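# The Winter Jacket Should Wait on the Bed

By Lama Azar

Every September my mother took the winter jackets out of the trunk and laid them on the bed. They stayed there the whole day. We could not sit, we could not nap, and if somebody asked why, she said the jackets were resting. I believed this until I was maybe eleven.

Now I have my own home and I think she was right. A padded jacket should not go directly from storage to the hanger. It should lie on a wide, flat place, where you can see it, and where you must deal with it before you sleep. 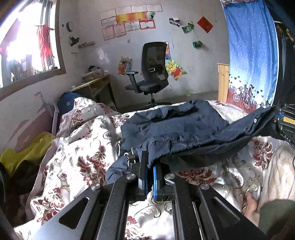 *394 words in the print edition · 2 min read*

The bed is the best table in a small home. A desk is always full, and the chair is too narrow for sleeves. On the bed, a dark blue jacket on a white satin cover shows you everything: the thread on the cuff, the dust in the seams. Against a dark wardrobe you would see none of it. I know people who say satin is too good for this work. I say a bedspread with flowers that is never touched is only a decoration.

My cousins disagree with me. They bought storage boxes from Stoltel, with labels, and the jackets go in and come out like letters. It is tidy, I accept. But last year one of them wore a jacket for a week with a broken zipper, and she had paid over 300 for it. If it had spent one afternoon on the bed, she would have found the problem on Saturday and not at the bus stop.

My method is simple. Close the zipper first, to the top. Put the jacket on its back and pull the two sides until the padding is even. Fold the sleeves in, then fold from the bottom. Two people do it better than one, each holding an end, as with a sheet. Please do not press the air out with your knee. My brother does this and his jacket looks like a pillow from a cheap hotel.

The plastic bags I keep, also the ugly ones. A yellow bag is easier to find on a high shelf than a beautiful gray box.

I have read that a home should look finished. Mine has certificates and old stickers on the walls in my daughter's room, and in September it has jackets on the bed until dinner. I am not in a hurry to put them away.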